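We use cookies to keep this site running and to remember your preferences. Accept all | Manage settings

Stullitz cable tidy kit, reviewed

I bought the Stullitz kit in August after Edgardo Panganiban kept telling me it would change how I felt about old desktops. It hasn't. For 30 quid you get a pouch of hook-and-loop straps, a bag of zip ties, adhesive clips and a plastic hook tool that Stullitz calls a "routing wand". The box says 76 pieces, and most of those are the zip ties.

The straps are decent. They grip well, come off without a fight and can be cut with kitchen scissors. The adhesive clips are poor. 3 of mine had dropped off by the next morning, and I had wiped the metal down first as the leaflet says. The wand is a bent stick. I used it once and went back to my fingers.

My bigger doubt is whether a kit like this suits the machines it's sold for.

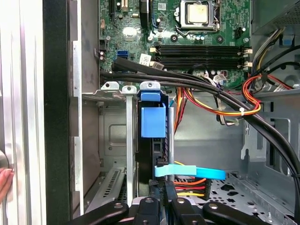
Older cases were never built with hidden cable runs, and no strap will give you one. Mine is a plain office desktop that Histdale were clearing out. The two thick black cables go straight across the middle whatever you do, and the red, orange and yellow power wires next to them were already held with a white zip tie, same as the ones I'd just paid for. A strap lower down might pull the grey and white signal wires in a bit - I wouldn't pay 30 pounds for that.

Jendier do a roll of plain strap for far less, and Ostrowski sell clips that have stayed put on my desk for ages. Buy those two and skip the wand.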